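Zistex pilot, sorting and cleaning bench

padier_ops: Two gripper units go live in April.
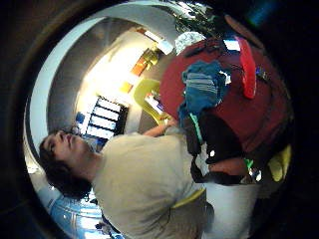

1 min read

The folding target is 30 items an hour. Staff move to exceptions.

kow_tech: "Exceptions" means the awkward items – same pay, harder work.

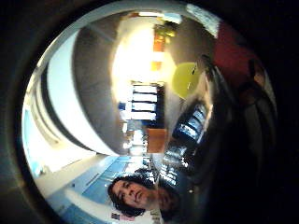 And the rota still assumes the old mix.

padier_ops: Disagree. The rota is being redone.

benchhand2276: Spray bottles still need a person on our shift.

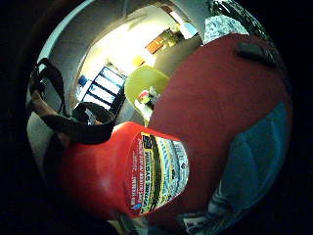
Red bottle, label side

Print | E-mail this thread
Last updated: April 2024
Contact | © Pleletti | Back to top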